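Does Anyone Need a Bread Machine? Three Weeks With the Prurnum

Posted Jul 15, 2020

I have been rude about bread machines for most of my adult life. My mother had one, and it made a tall square loaf with a hole in the bottom where the paddle had been, and you got the slice with the hole in it if you were the youngest. I was the youngest. So when flour came back to the shelves this spring and every website I read decided I should own a bread machine, I was not what you'd call an easy sale.

And yet there's one on my counter. I paid $163 for it at Suronent, with my own money, and I mention that because the reviews I read before buying were nearly all by people who got theirs in the mail with a nice note. Over 4000 star ratings on the store's page and I couldn't find one that told me how loud it was. Plenty told me it arrived on time.

So I kept notes. I baked every other day for three weeks, gave up in the middle for a long weekend, and then went back to it because I'd already opened the big bag of flour.
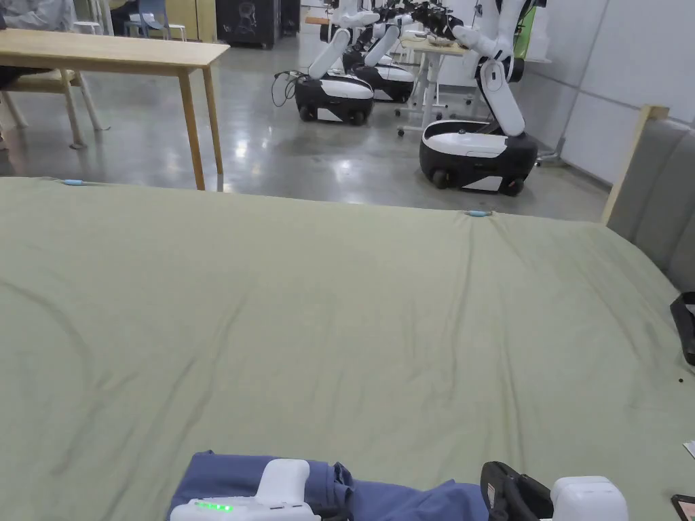 What the box promises

The box says "bakery bread at the touch of a button." I count it as a button if you press it once. To get a medium loaf of white bread with a medium crust I press Menu, then Size, then Crust, then Start, and if I go past the one I want on Menu I have to go all the way around again, because there's no back button. Program 6 is "Artisan." I'll get to Artisan.

It also says the machine is "whisper quiet." I have a sound meter on my phone (I know, they're not very good) and it gave me 77 decibels with the phone next to the lid during the second knead. My vacuum gets about the same reaction out of the cat. Whoever whispers at Prurnum headquarters must be hard to sit near. The rest of the cycle is silent, I'll give it that, except for the beeps. It beeps when you should add raisins. It beeps even when you've picked a program with no raisins in it, and there's no way to turn it off that I or the manual could find.

The manual is 40-odd pages in several languages and my favorite line is "Bread may vary."

Basic white, the one it's good at

Fine, credit where due. The plain white loaf is good. Water, oil, salt, sugar, flour, yeast in its own little hollow on top, lid down, walk away. It rose evenly, the crust was crisp for an hour or so and then went soft, and it made very good toast the next morning. I've made it five times and got the same loaf five times, and I can't say that for my own kneading.
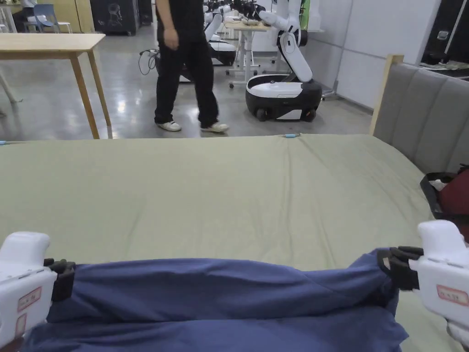 I did try it with two flours, the store brand and a bag of Aksoy bread flour that costs nearly twice as much. I could not taste a difference. I cut a slice of each and closed my eyes and moved the plates around, and I still couldn't. The Aksoy loaf was a little taller. If height matters to you then there's your reason to spend the extra.

The hole is still there, by the way. All these years and they've made the paddle smaller, and it folds flat if you're lucky. I was lucky twice. The other times it stayed up and took a lump out of the bottom crust when I shook the loaf out, and once it came out inside the bread, and I didn't find it until the knife did. Check for the paddle before you slice. The manual gives you a hook for this, a bent bit of wire that scratches the coating if you look at it wrong. I use the handle of a wooden spoon.

Whole wheat, the one it isn't

Several reviews called the whole wheat "hearty." I have read enough recipes to know what hearty means. The first loaf was as dense as a doorstop and had sunk in the middle. I added more water on the second and it sank further. On the third I went half and half with white flour, and that was pleasant enough, but at that point I was making somebody's white loaf a bit brown, and I don't need a four-hour program for it.

I also don't believe the claim, which I saw repeated in at least three places in nearly the same words, that the longer cycle "unlocks the nutrients." No one said which ones.
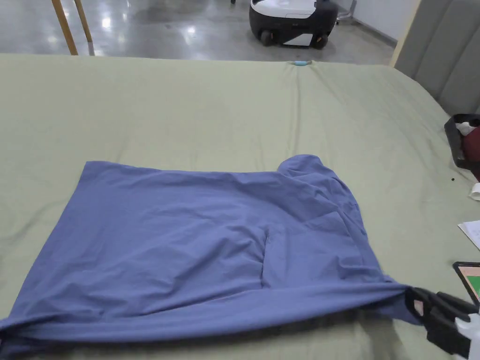 The dough setting is what the fans always bring up when you complain about everything else. You let the machine mix and knead and do the first rise, then you take the dough out and shape it and bake it in your own oven. I tried it for pizza. The dough was lovely to handle, I have no complaints there, but rolling it out was on me and the machine doesn't help with that part. I was after a rectangle to fit my sheet pan. What I got was a lot like that blue-purple thing on the pale green sheet up there: narrower along the far edge, broader at the front, one good sharp corner on the left and the right-hand one all bunched up on itself with folds running down the side. We ate it. The bunched corner was raw in the middle.

Still, dough is the setting I've used most since, so maybe the fans have a point. My only question is whether you need a machine with a heating element and a window in the lid to do what a stand mixer and a bowl with a towel over it would do. If you have a stand mixer already, I think you know the answer. If you don't, a bread machine is cheaper than most of them, and I'd accept that as an argument.

About Artisan

It's the white program with a longer rise and a darker crust. The loaf is still square. I brushed flour on the top to see if that helped and it looked like a square loaf with flour on it.

What it costs to feed

The other promise is that it pays for itself. I buy a supermarket loaf most weeks and a good one from the bakery in Nastell when I'm over that way. The machine loaf is cheaper than the bakery one and a bit more than the supermarket one, once I've put in yeast by the jar. And we eat more of it! Warm bread goes fast in my house, with a lot of butter, and butter isn't in anybody's sums.
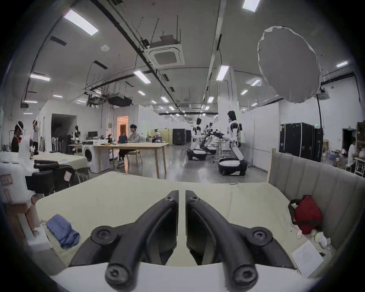 I did some arithmetic on the back of the receipt and, if I only count the bakery loaves I'd have bought, I'll break even somewhere past next December. That's assuming the coating on the pan lasts that long. Mine already has a mark on it from the hook.

Would I buy it again? Ask me when the weather cools off. It's been hot, and I do like being able to bake without heating up the whole kitchen, something hardly any of the reviews bothered to bring up. I'd still not pay full price. I'd look for a used one, because garage sales are full of them and that should tell you something, and I'd check that the paddle was in the box.

I have a bag of rye in the cupboard and the manual has a rye recipe with cocoa and pickle juice in it. I don't trust it at all. I'll report back.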